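Snacks and set-up for a finale night at home

The last episode of a celebrity dance or singing show is usually the one worth having people over for. These are the things we do each season to get through a live final without missing the result.

Start with the seating. Pull the couch back from the TV before anyone arrives, and put the low chairs in front. Tape extension cords flat along the wall.

Make the dips the night before. Dilek Kurtuluş, who hosted our January final, freezes her flatbreads in pairs with baking paper between them, and they come apart without tearing. Cut vegetables keep their crunch in a container lined with a damp paper towel.

Microwave popcorn goes chewy if it sits. Do one bag per ad break, and open it away from your face. Wipe out the microwave first so last week's soup doesn't flavour it.

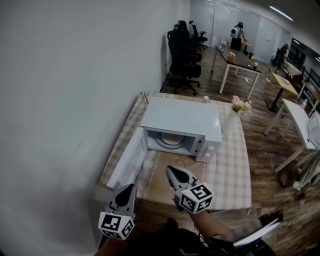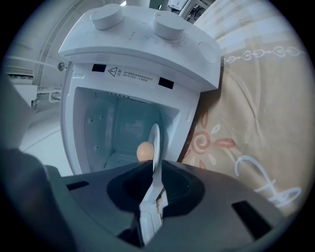
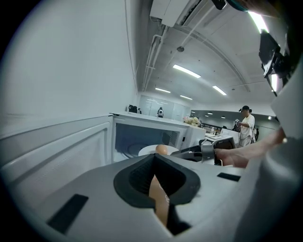
Print the scorecards on heavy paper so people can write on their knees. Leave a wide column for comments – the arguments about the judges are half the fun. Pencils are kinder to a pale couch than pens.

If you're streaming, restart the box an hour ahead and check that the app is still logged in. Ask guests to keep their phones off the wifi if yours is slow. Anyone watching on a delay should also mute the fan groups, where the winner's name goes up straight away.

Spilled cola comes out of most rugs with cold water and a drop of dish soap. Blot it, don't rub. For melted chocolate, let it harden, scrape off what you can with a spoon, then use the same mix.

Put a rubbish bag on the back of the kitchen door before the show starts. Soak the dip bowls during the credits, and leave the glasses until morning.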